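Week 8: Gear Ratios, or Why Your Bicycle Has Opinions
Jul 21, 2023
By Elmarie Shezi

These notes cover what I got through before the fire drill, plus what I'd have said if we hadn't spent it standing on the oval. Bring a calculator next week. Your phone is a calculator, Wian, but it's also several other things.

1. Ratio

Two gears in mesh share the same speed at the pitch circle. They have no choice. If the driver has 11 teeth and the driven gear has 56, the ratio is 56 divided by 11, or 5.09 to 1. The big one turns slowly and with a great deal of torque, like the faculty office in November.

Don't round the ratio until the last line of working. Last year's class rounded early and designed a winch that would have lifted the load, the winch and part of the bench.

2. Why the tooth counts look odd

You'll have noticed that 11 and 56 have no common factor. Designers do this on purpose. Each tooth meets every tooth on the other gear before the pattern repeats, so a damaged one spreads its misery evenly. It's called a hunting tooth arrangement, and it turns up in the exam with the regularity of the tides.

3. Spur gears

Straight teeth, parallel shafts, cheap to cut, noisy at speed. Module is pitch diameter divided by number of teeth, in millimetres. A 56-tooth gear of module 2 has a pitch diameter of 112 mm and an outside diameter of 116 mm. If you got 114, you added the addendum once. Add it at both ends — a circle has two sides when you measure across it.

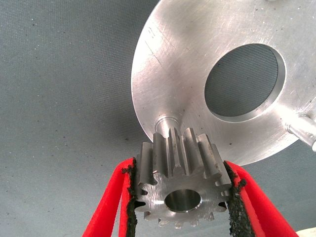

4. Idlers

An idler between driver and driven gear changes the direction of rotation and leaves the ratio alone. Every year someone multiplies by it anyway. Gerrit Mkhize's tutorial sheet has 8 problems on this, and they're all the same problem wearing different hats.

5. For next week

Read the chapter on backlash. Sketch a compound train with a ratio of 12 to 1 and label the shafts in a colour I can see.

Recent handouts
Week 7: Belts, Chains and Regret
Week 6: Keyways
Week 5: Bearings, Part Two
Tutorial sheet: Idlers (G. Mkhize)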